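Wednesday, 4:40 pm
Posted by the Litska maintainer to the Neketti users list

> We pulled the new Litska planner and the arm now stalls before every place. It gets close to the basket, waits, then moves again. Is that the planner or our config? We're on the stock Okport bridge.

Hi all,

It's the config, sort of. The Okport bridge still ships with a replan timeout of 500 ms, and Litska now wants a fresh basket pose before it commits to a place. If the pose is late, the arm just sits there and sulks. Drop the timeout to 200 and see if it goes away!

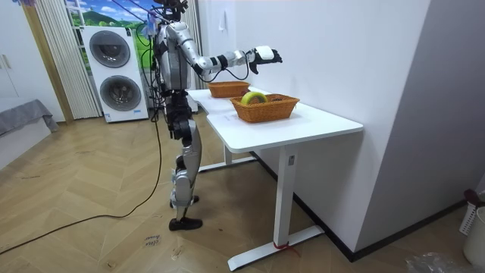
Sorting setup, arm out over the rear basket.

I've been chasing the same thing all week on the fruit task. My log has 630 place attempts in it and the stalls bunch up whenever the hand is close to the rim, so my bet is the hand blocks the head camera's view of the basket edge and the tracker drops its confidence. 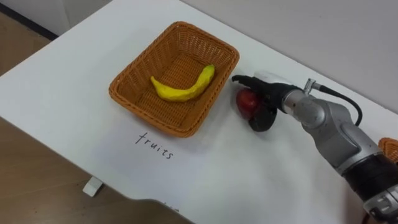
There's a flag for that, hold_last_pose, which keeps the old basket pose for 2 seconds if the tracker loses it. Please don't use it if your baskets get bumped a lot (ask me how I know). The Sadowski branch has a nicer fix that masks the hand out before tracking, but it needs a rebase and I keep putting it off.

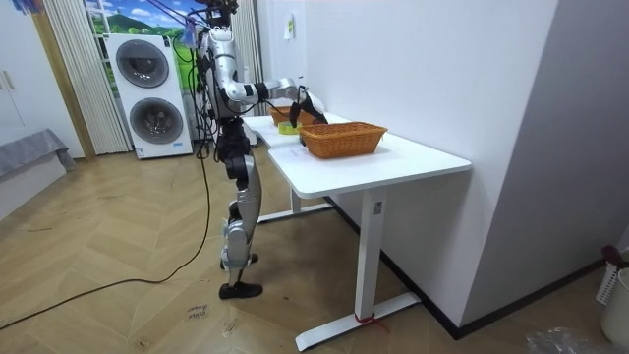 One more thing, if you're on the old grasp config, delete the cached approach angles after you update. They load without any warning and the wrist comes in way too steep. I lost most of an afternoon to that one.

Send me your bridge log if the timeout change doesn't help.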